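Notes for session 4, 1/24/25. Repeating patterns in printed wallcoverings and fabric. Bring these with you to the drawing session.

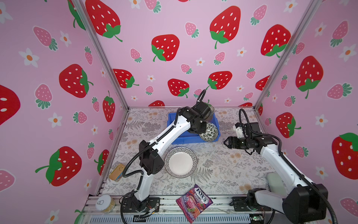 *Fig. 1. Strawberry wallpaper with a pink ground. Motifs at two sizes, with small white flowers between them.*

## 1. Terms

**Motif** - a single drawn element, such as a fruit, a leaf or a flower.

**Ground** - the color or texture behind the motifs.

**Repeat** - the smallest block of the design that can be copied to fill the whole surface. It has a height and a width. On wallpaper the width is usually the width of the roll or a whole fraction of it.

**Drop** - how far the block shifts vertically when it is copied sideways.

**Scale** - the size of the motifs compared with the surface they will cover. Do not confuse this with the size of the repeat. A design with tiny motifs can have a very tall repeat.

## 2. Layouts you need to know

**Straight repeat.** The block is copied directly beside itself and directly below itself. Simple to draw and simple to hang. The weakness is that any strong motif will line up in rows, and the eye finds rows quickly.

**Half-drop.** Each column is moved down by half the height of the block. This gives diagonals in place of rows. Most floral papers use it. When you hang a half-drop, every second strip starts at a different point in the pattern, so waste is higher.

**Brick.** Same idea turned sideways. Each row is moved across by half the width. More common in fabric and tile than in wallpaper.

**Tossed.** Motifs are turned in many directions so there is no obvious top. Good for garments and quilting, where pieces get cut at different angles. A tossed design still has a repeat underneath.

## 3. Large motifs and fillers

Place the large motifs first. Check the distances between them across the edges of the block as well as inside it. Then add the second size, and leave the fillers until last. A filler is there to even out the ground, and if you find yourself drawing a filler with a lot of detail, it has probably turned into a second motif.

Common faults:

- **Lining up.** Two or more heavy motifs at the same height, giving a stripe across the wall.
- **Holes.** Patches of bare ground bigger than the rest. They don't show in one block. Look at a sheet of several.
- **Tracks.** A thin empty path running through the whole design, often along the edge of the block where you were afraid to draw.

Fanano, the first sample in the folder, has a clear track on the left side. Olen has the same number of colors and no track, so compare the two.

## 4. Working out rolls

Measure the wall height and divide by the repeat height. Round up to a whole number of repeats. Multiply back to get the length of one strip, then add 4 inches for trimming at top and bottom.

Worked case: the wall is 100 inches high and the repeat is 11 inches. 100 divided by 11 is a little over 9, so round up to 10 repeats. Strip length is 110 inches, plus 4 for trimming, so 114 inches. For a half-drop add half a repeat to every second strip.

## 5. Exercise

Use the paper-cutting method from September. Draw in the middle of the sheet only, cut it top to bottom, swap the halves and tape them. Fill the gap, then do the same side to side.

1. Draw one block with a single large motif and no more than 6 fillers.
2. Copy it as a straight repeat and as a half-drop.
3. Mark any holes or tracks in pencil - don't fix them yet.

Reading before next time: the Kohlhase handout on color separation, pages on overprinting only. The Mameo samples stay in the room.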